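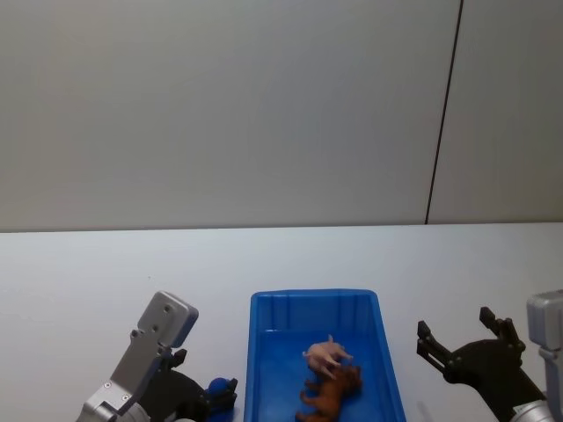

**Fuel adjustment clause** is the dull name for a line on your electric bill that moves up and down while the rest of the rate stays put. I got interested in it when my own bill from Rovstead Electric jumped and I couldn't find a rate case anywhere – there hadn't been one!

## How it works

A utility's base rate assumes a certain price for coal, gas or purchased power. When the real price drifts away from that, the clause lets the company collect the difference (or hand it back) without reopening the whole rate. There's normally no profit in it for the utility, at least on paper.

## The Vokholm dispute

My favorite case is the gas plant at Vokholm, 160 megawatts, which sat idle for 18 days one August. Rovstead bought replacement power and ran the cost through the clause. Nadine Nasrallah, then the consumer advocate, argued that the outage came from skipped maintenance and that shareholders should pay. The regulators let the company keep 62 percent of what it asked for, and the filing ran to 3166 pages (I've read maybe a tenth of it, and the tables are brutal).

## Variations

Some states review the charge every quarter, others once a year. A few make the utility eat a share of any overrun – I like that version best, though the companies sure don't.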